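Mudden Bakes — a small set of regional bread and bun recipes

Hi! I started this as a folder of recipes copied off the backs of envelopes, and it has grown into something I'd like other people to be able to use. It's plain text, one recipe per file, plus one big table called mudden_all.csv if you'd prefer everything in one place.

What's in it

The set has 200 recipes, and 80 of those have been baked at least once in my own kitchen (look for tested = yes). The rest are typed up as I found them, so please read them with a bit of suspicion, especially the oven times. I've marked 19 as "odd" — mostly ones where the flour amount can't be right, or where a step has gone missing between the dough and the oven.

Columns

name: what the bread is called, local spelling kept
region: as narrow as I could get it, sometimes blank
flour_g: grams, always, even if the source used cups
rise_min: first rise only (second rise is in the notes, sorry)
tested: yes or no
notes: anything else, and I do ramble

Where it came from

Most of it comes from the Nover recipe booklets and from the Ó Gríofa notebooks, which are full of soda bread and have lovely margins. I changed the wording of the steps but left the amounts alone.

Known problems

Butter and margarine are mixed up in the older files. I'm working through them and hope to be done by March. Raisin buns turn up twice under different names!

Using it

Bake from it, print it, fix it. If you send a correction, put the file name in the first line.
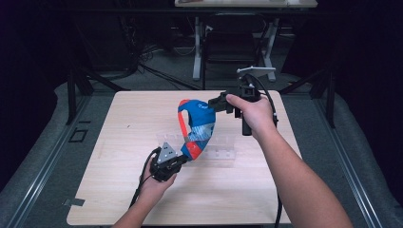
Blue fabric item with orange-red strap, over the table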